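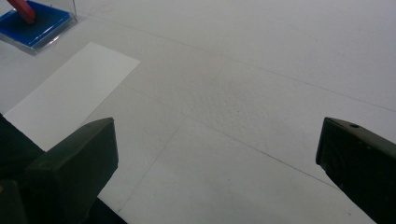
Good news if you record demos for robot training: the Plana working group has finally put out its house rules for hand-held grippers, and I stayed up way too late reading them (all 55 pages!). Most of it is plain good sense. Start every take with the jaws open and nothing between them. Put the items where the person can reach them without leaning, and leave a clear patch of table in the middle, the way it is here with the blank sheet and the clear container with the blue pad sitting off to one side. I like that last one a lot, my own early takes were a cluttered mess.

The part people will argue over is the bit on throwing takes out. Szekeres went back through 4,000 recordings using the draft rules and kept 3,061, and that hurt, I'm told. Senga Gourlay, who edited the text, told me she'd toss even more. "If you have to squint to tell when the task started, let it go," she said. I'm with her, mostly.

Valtasel and Ondeck have both signed up to try the rules on their own tables, starting with 14 tasks each. Comments are open until November, and I've already sent in mine about the section on lighting, which is way too short.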